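Objet : Re: [cuisine-equipee] Plan de travail en marbre, traitement Bevar

Le mois de novembre revient et la question du traitement aussi. Je réponds dans le texte.

> Bonjour à tous,
> Le magasin Cetby nous propose un marbre blanc avec un traitement
> Bevar « garanti 5 ans contre les taches ». Supplément de 600 euros.
> Le vendeur assure qu'on peut y couper un citron sans souci.
> Est-ce que quelqu'un l'a chez soi ?

Contre les taches, je veux bien. Le citron, c'est autre chose. L'acide attaque le calcaire, il laisse une marque mate, et un hydrofuge qui pénètre dans la pierre n'y change pas grand-chose. Demandez à lire la garantie avant de signer. Dans celle que j'ai eue entre les mains, les attaques acides étaient exclues au verso, avec le vin, le vinaigre et « tout produit d'entretien non agréé ». Il ne reste plus beaucoup de taches après ça.

> Chez Nostau on nous parle plutôt d'un quartz à 700 euros de plus,
> imitation marbre, aucun entretien.

Aucun entretien, c'est vite dit. Posez-y une cocotte sortie du four et on en reparle. Je n'ai rien contre le quartz, mais les veines se répètent d'une plaque à l'autre et les échantillons de 10 cm ne le montrent jamais. Il faut voir un plan entier, clair, avec un pot à ustensiles posé au fond, pour se faire une idée du blanc.

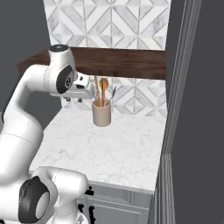
Yule me répond en privé, et m'autorise à le recopier, que je noircis le tableau : marbre adouci au lieu de poli, une éponge tout de suite, et au bout de quelques années les marques se fondent les unes dans les autres. Je veux bien le croire pour l'adouci. Pour l'éponge tout de suite, avec des enfants à la maison, beaucoup moins.

> Faut-il repasser le produit tous les ans ?

La notice dit oui, le vendeur dit non. Versez une cuillère d'eau, attendez 30 minutes, essuyez. Si la pierre a foncé dessous, elle boit. Le test ne coûte rien et vous pouvez le demander sur le plan d'exposition. S'ils refusent, gardez vos 600 euros.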